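4.3 Wrapping and setting out the fruit

This section covers single-fruit wrapping and filling the Toltinell dish, item 563. Wash your hands and dry the fruit before you start.

1. Spread a cloth or bedspread over a flat surface. A bed will do if no table is free.

2. Sort the fruit. Set aside anything split or soft.

3. Place one orange in the center of a sheet of film, stem end down.

4. Gather the corners over the fruit and twist until the film holds. Two full turns are enough for an orange.

5. Press the twist flat if the fruit will be stacked.

NOTE: Tomatoes are left unwrapped. Film traps moisture against the skin.

Lay all the pieces out next to the dish before you fill it, so you can judge the sizes. 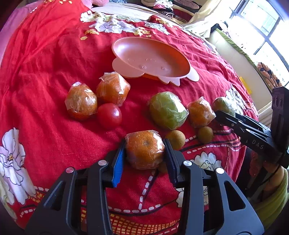

Fig. 57. Wrapped oranges and an unwrapped tomato by the oval dish.

6. Put the largest pieces in first, with the twists facing up.

7. Fit smaller pieces into the gaps. Tomatoes go in last – never under an orange.

8. Check that no fruit sits above the rim before you carry the dish.

CAUTION: Do not lift a filled dish by the lip. Hold it from below with both hands.

CAUTION: Keep film away from small children.

To clean the dish, see section 4.4.

Trullorbridge Housewares – Customer Service, ext. 1782 – All rights reserved – Back to top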